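To: Estberg Manipulation Users list
From: Tamayo Laboratory, Bench Evaluation Group
Subject: Re: Single-finger tool versus two-finger gripper for block pushing

The Vonum applications desk wrote:

> Thank you for the notice regarding your July trials. Before we update
> our guidance to customers, we would like to know the following. Did
> you run the rod tool and the two-finger gripper on the same arm and
> controller settings? Did you change the work surface between the two?
> We have had one report that the rod tool slides off round parts at
> higher speeds, and we would like to know whether you saw the same.
>
> We would also welcome your view on the Tostix controller, as several
> members have asked whether it is suitable for contact work.

The Bench Evaluation Group is pleased to reply to these questions on the list, as other members have raised similar points.

Both tools were mounted on the same arm, and the controller settings were left unchanged when the tools were swapped. The arm was not moved from its base between the two sets of trials. The work surface was also the same throughout: a maple board on the blue perforated bench top. The laboratory considered a coated metal plate but decided against it, as the glare caused the camera to lose the edges of the parts during setup.

The parts are short solid blocks in several shapes, among them stars, cylinders, a heart, a hexagon and a pentagon. The task is to bring a named block next to another named block by pushing only. Grasping was not permitted with either tool, and the two-finger gripper was therefore kept closed. 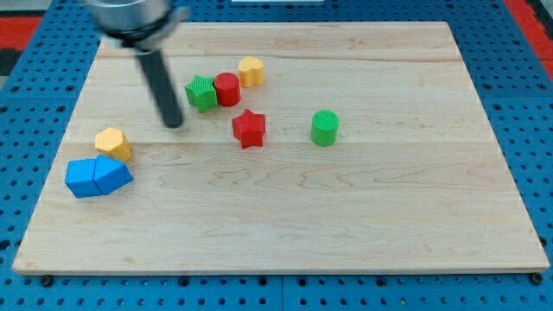
A total of 2458 pushes were recorded over the two sets of trials. The group's main finding is that the rod tool is easier to control near other blocks. The closed gripper is wider, and it often disturbed a neighboring block while moving the one that had been named. The rod tool could be brought down in a narrow gap and moved away again without contact.

With regard to round parts, the group can confirm the report. At the faster of our two speed settings, the rod tool tended to slip to one side of a cylinder after a short distance, and the cylinder then rolled or turned away from the intended path. The effect was much less common at the slower setting. Blocks with flat sides gave little trouble at either speed, provided that the push was made near the middle of a side. Stars were harder to predict – a push between two points was steady, while a push on a point usually spun the block.

The Tostix controller performed well in free motion. For contact work, our opinion is more reserved. The controller stopped the arm on 24 occasions with a force warning, and most of these stops took place when the tip was lowered too far and pressed on the board. Raising the lowest permitted tip height by 2 mm removed the problem for the remainder of the trials. Members who intend to use this controller should set the height limit with the tool fitted, and should repeat the step after every tool change.

The camera was placed 330 mm behind the near edge of the board and looked down at an angle. This view was sufficient for most blocks, although a block directly behind a taller part of the tool was sometimes lost for a short period. An overhead camera will be compared in the next set of trials.

The group has not yet tested the rod tool with a soft sleeve. Any member who has done so is invited to write to the list, stating the sleeve material and the speed used. The push logs may be requested from the laboratory through the usual Estberg address.

Bench Evaluation Group
Tamayo Laboratory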